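Robot arm joins the plating bench at Rivside

The meal kit packers at Jurnix have a new workmate, and it is brilliant fun to watch. Since April a two-fingered robot arm has been learning to sort vegetables onto plates at the firm's Rivside unit, using software from Asemano. Staff choose the practice items and set the pace, and there was a proper cheer when it passed its 442nd practice run!
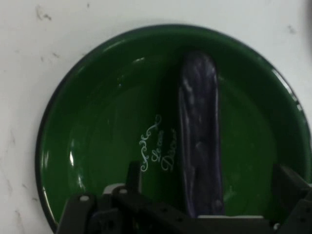
Close quarters: the gripper over the green plate, with a long purple item lying on the plate.

Packing at Rivside has always meant hours of reaching and placing, 3,390 portions on a busy shift. The plan is for the arm to take on the repetitive lifting while packers move to checking, menu planning and looking after the machine itself. Five of them have already done the first training course, and they now run the practice sessions without any help from the engineers. No jobs are going, Jurnix says, and hours stay as they are.
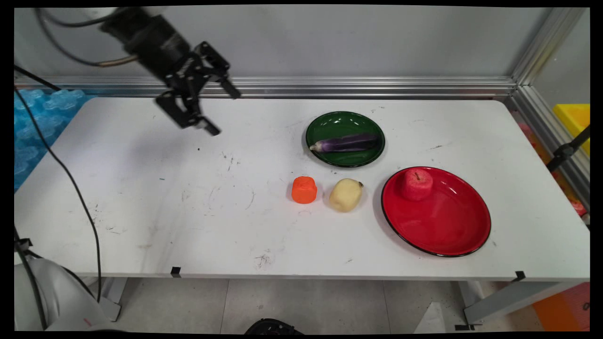 The practice table, with an aubergine on the green plate and an apple on the red one.

A second arm is due at the Kurtuluş kitchen once the Rivside team is happy with this one. Packers there have already asked to come over and have a go.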